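From: Lucero Llanos
To: the gripper list
Date: 29 May 2019
Subject: Re: Foam pads or bare fingers on thin stuff?

Hi all,

Sorry for the slow answer, I've had the hand-held in pieces twice since you asked, and I wanted to have something better than a hunch to give you. I'm pasting the original question back in so people who joined after the Zenville meetup can follow along.

> We've got the Virton fingers on the arm now and they're great on blocks
> and tool handles and terrible on anything with a thin wall. Drink cups,
> yogurt tubs, that sort of thing. Either they slip or they go oval. Is it
> the pads, the closing speed, or are we just asking too much of a parallel
> gripper? Also, does anyone collect with a hand-held and then play back on
> the arm? Does the grip carry over at all, or do you end up tuning it all
> again from zero? We'd like to order pads before October and I'd rather
> not buy three kinds to find out.
>
> Trorkeswood bench

So, the short version: mostly the pads, a little bit the speed, and no, I don't think you're asking too much. And yes, we collect with a hand-held and play back on the arm, and it carries over better than I was afraid it would. The long version follows, and it really is long, so get a coffee.

What I tried

Three kinds of finger face on the same pair of flat plates. First the bare plates. Then the thin smooth rubber that came in the Alvarado kit. Then the dark textured foam that I cut myself from a sheet and stuck on with double-sided tape. Everything else stayed the same: same hand-held, same plates, same person squeezing (me, and I do get tired, more on that further down).

The job was picking up paper cups. I started with one cup by itself, then moved on to nested stacks, and I'd suggest you do it in that order too. A single cup tells you how easily you crush things. A stack tells you a whole lot more, I think, and it's the test I'd keep if I could only keep one.

The thing with a stack is that it's stiff in some places and not in others. Rims are rolled, so they hold up to a good squeeze. The wall between is just paper. When you nest cups you get a run of rims close together, and if both fingers land at rim level you can close pretty firmly and feel it bite. Land on the wall of the cup at the end and you're back to squeezing one cup, just with a lot of weight hanging off it. I spent a silly amount of time on this before I noticed that my good picks and my bad picks had different heights, and that the pad had less to do with it than I'd been writing in my notes.

Once I started aiming for the rims on purpose, all three faces got better. The bare plates were still bad, though. They touch the rims along a tiny line on each side, so the stack can roll between them like a pencil between two rulers. The rubber was fine until it picked up dust, and then I was wiping it every few minutes, which got old fast. The foam was the clear winner for me. The rims sink in just a bit, and you can feel the stack settle down in your hand. 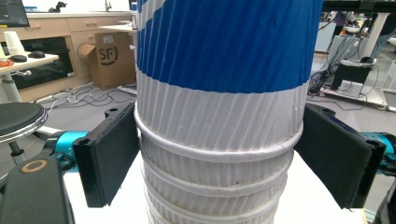
Trorkeswood wrote back off-list that their foam went shiny and flat in a couple of weeks, and asked if mine was doing the same or if they'd just bought bad foam. Mine is doing it too, a little! The left pad more than the right, I guess because I lead with that side and drag it in. It still holds. I'm going to keep going until it doesn't, and then I'll post the number of grasps. The current count is 181 on this pair, stacks and single cups together, and of those I'd call 28 bad, meaning a drop, a crushed cup, or a stack that came apart. Most of those were early on, before the rim business.

If you cut your own, round the corners. I left the first set square and the bottom corners started peeling up off the tape right away, and then a peeled corner catches on the next rim and you've flipped your whole stack over. Also don't cover the mounting holes on the plates. I did, and then had to poke through the foam with a screwdriver to get the plates off, and that pad was never the same.

On closing speed

Slower is better up to the moment you touch, and after that I haven't found that it matters a whole lot. On the hand-held I just slow down without thinking. On the arm you have to tell it. What I do is let the fingers come in at normal speed to a bit wider than the stack, then drop to a crawl. If your controller only gives you one speed for the whole close, use the slow one and live with it. I know it's boring to watch.

The oval cups you mentioned sound like too much force held for too long, more than speed. Is your gripper still pushing after it closes? Ours did, by default, and I didn't find that setting for a month. It was sitting there squeezing away through the entire move. Look for something called hold force, or holding current, and turn it down until you start dropping things, then come back up a notch. I've got ours at 50 percent for the stacks and lower than that for a single cup.

Does the hand-held carry over

This was the part I was really worried about. When you hold the thing yourself you're doing all sorts of clever stuff with your wrist, and none of that is written down anywhere except in how the tool moved. But the motion does come across. The approach comes across nicely, the height comes across nicely, and since the plates and pads are the same on both there are very few surprises at contact.

What doesn't come across is the squeeze. The recording knows how far apart the fingers were and that's it. My hand was doing something springy that the motor doesn't do. The foam helps here too, and honest to goodness I think this is the best argument for it. It gives you slack, so if the arm closes a hair more than I did, the foam soaks it up and the cup doesn't have to. With bare plates the same little difference was a crumpled cup nearly every time.

About me getting tired: do your comparison in short turns and shuffle the pads around. My first round I did all the bare plates, then all the rubber, then all the foam, and by the foam I'd had a whole afternoon of practice, so of course it looked wonderful. I threw that out and did it over, swapping the pads every ten picks or so. Foam still came out ahead, but by less than my first notes said. If you see those first notes floating around (I sent them to a few of you in a burst of enthusiasm), please ignore them.

The camera

You didn't ask but somebody will. Mine rides on the tool and looks out past the fingers, and with a tall stack the cups take up most of the middle of the view. That's fine for the grasp itself, you see both pads and where they land. It's not so fine for the placing part, where you'd like to see the spot you're headed to and you've got a column of cups in the way. I tried tipping the camera down and lost the pad tips, so I tipped it back. A wider lens might do it. If any of you have one on a hand-held I'd love to hear how much the edges bend and if it bothered your training at all.

One more camera thing. Our lab is a mess behind the table, boxes and cables and people walking through, and I used to tidy up before every session. I've stopped. The arm is going to be working in that same mess, so it may as well see it. I can't say I've tested this properly, it's just where I've landed, and a couple of people on this list disagree with me pretty strongly.

What I'd order

For your October order, if it were my money: one sheet of textured foam, the medium-soft one, and a roll of decent tape. Skip the rubber. Keep the bare plates for your blocks and tool handles, they sound happy there. Swapping is four screws and I can do it in a couple of minutes now.

I haven't tried the Virton fingers on cups myself so I can't promise the same foam will sit right on them. Are the faces flat? If there's a curve to them I'd glue a strip on first and see if it lifts at the ends before you cut up the whole sheet. If you can measure the width of the face and send it to me I'll cut you a pair from what I've got left, it's no trouble, I have scraps all over the place.

Still on my list: yogurt tubs (I keep eating the yogurt and then forgetting to bring the tubs in), cups with something in them, and pulling just one cup off the end of a stack. That last one is hard! I get two or three coming along together more often than I get one, and I'm not sure pads have anything to do with it. I suspect you need a small twist as you pull. If you've got that working with two flat fingers, write to me, on-list or off, I don't mind.

Oh, and the spreadsheet. I'll put it up once I've cleaned out the column where I wrote "meh" in place of a result. Give me till the weekend.

Lucero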